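Bench notebook, Thursday, after lunch

Picking up where I left off with the small parts storage. The shelf stuff is done and I'm not touching it again until February, so today was all drawers.

The teal and yellow unit is staying. I went back and forth on this (ask Nigel, he had to listen to it through two cups of coffee) because I still like the look of the old Sedgwick metal cabinet, but the Sedgwick sticks every time the weather turns and I've skinned my knuckles on it once too often. The plastic one is ugly in a cheerful way and I can spot it from the door. Good enough for me!

What goes where, as of today:

Top drawer: tape, labels, the good scissors, the Drasia calipers in their sleeve.
Next one down: M3 and M4 screws in bags, washers, the spring assortment. The spring assortment says 152 pieces on the lid and I am not going to check.
Bottom: cable ties (the bag of 1,000, which we will all retire before finishing), heat shrink, spare fuses.

I tried the screws in the top drawer first and hated it. Too much weight up there, and with the drawer out the whole thing felt tippy when I leaned on it. Heavy stuff low, then. I knew that already and did it wrong anyway.

Also tried lining a drawer with a scrap of the rubber mat from the Skandgate order. It curled up at the corners and caught on everything, so I pulled it back out. If anybody wants the rest of that mat it's rolled up under my bench -- please take it.

Cleaning: warm water with a drop of dish soap and a soft rag, dry with a paper towel, leave it out 10 minutes before anything metal goes back in. I did one with the citrus spray and it left a sticky film that took longer to get off than the dirt did. No more citrus spray on the plastic. Nigel says the same stuff clouded the lids on his bins over at Sikenthorpe, so that's two votes against.

The flowery contact paper on the table is holding up better than I expected, by the way. I picked the pattern because it was what the store had left, and now I sort of love it. Small screws do vanish among the little orange flowers though, so sort over a tray and save yourself the crawling around on the floor. I lost 5 washers last week before I got that through my head.

Labels are next. I want them on the tabs if they'll stick to a curve, otherwise on the front, but the yellow fronts have that ribbed diamond texture and I doubt tape will hold on it for long. Might try a hang tag on string. To be continued.

Yellow drawer front with the cream tab first, then a teal tray on the flowered table:
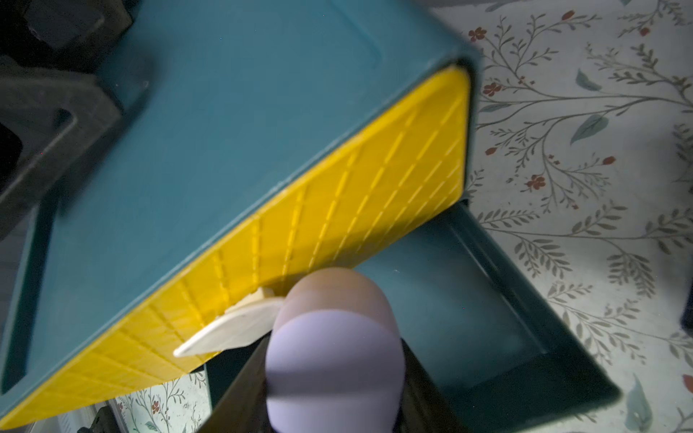
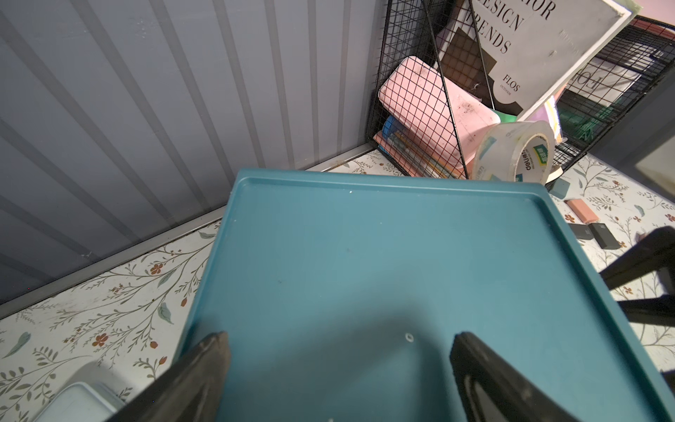 Q from Nigel, written in the margin: where do the half-used bags of screws go, back in with the full ones or somewhere separate?

Same drawer as the full ones, but at the front, folded over and clipped, with the size written on the bag in marker. Use those up before opening a new bag.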